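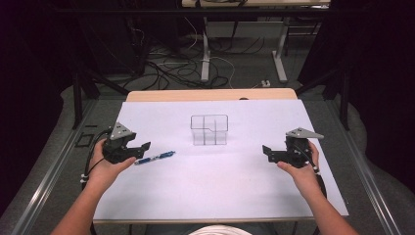 Gediminas Paju

4. Setting up the pen holder

Before you start: clear the desk, put down a big sheet of white paper. Clear plastic on bare wood is hard to see and easy to knock over.

1. Peel any film off the walls, inside too. Check the thin dividers.
2. Stand the box open side up, lower part of the rim facing whoever sits there.
3. Ballpoints go in tip down, cap on if there is one. One kind per compartment.
4. Short stuff (clips, erasers) in its own compartment. Not under the pens, you wont get it out.

Note: don't fill past 32 pens total. Gets top heavy.

Caution: no alcohol wipes. Soap, lukewarm water, soft cloth. Alcohol can craze clear platsic, esp. at the corners.

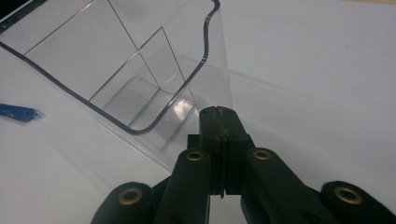
Drurum wrote in to say that a dry cotton swab gets the dust out of the inside corners, and that ink marks should be wiped the same day.

5. Dry it upside down on a towel. Pens back in once the corners are dry.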